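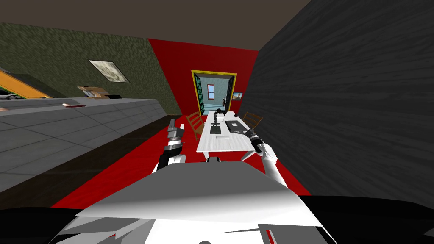
A tiled counter along one side of a narrow room with a red floor, in a computer rendering.

The pharmacist's jar and what it kept

In the storeroom of the small museum in Duda there are 54 jars from a pharmacy that closed long ago. Most of them are white with blue letters, and most of the letters are half gone. Roswitha Eberhard has worked with them for four years, and she still opens each one slowly.

"The smell goes out only one time," she told me. "After this you have a jar."

Before pharmacies had shops with windows, medicine in this region was made in kitchens and in monastery gardens. The monks grew sage, rue and poppy, and they wrote down what they gave to whom. When the trade moved into the town, the recipes moved too, often with the same mistakes copied again and again. One syrup for cough in the Duda recipe book asks for 20 spoons of honey and then, two lines later, for none.

The jars were a kind of advertising. A customer who could not read Latin could still see a full shelf and feel that the owner was a serious man. Paula Ursu, who studies the account books, believes that many of the most beautiful jars stood empty for years. The cheap things, such as chalk, vinegar and dried mint, were sold from plain boxes under the table.

The account books are for me the best part of the collection. They have more than 200 pages, and the handwriting changes three times. A widow pays for eye water with eggs. A carter owes for a plaster and pays in March of the next year. Next to some names there is only a small cross, and Ursu does not want to guess if it means a death or a debt forgiven.

Eberhard hopes to show the books and the jars together in one room. For now, visitors can see them on Tuesday afternoons, if they ring the bell at the side door and wait a little.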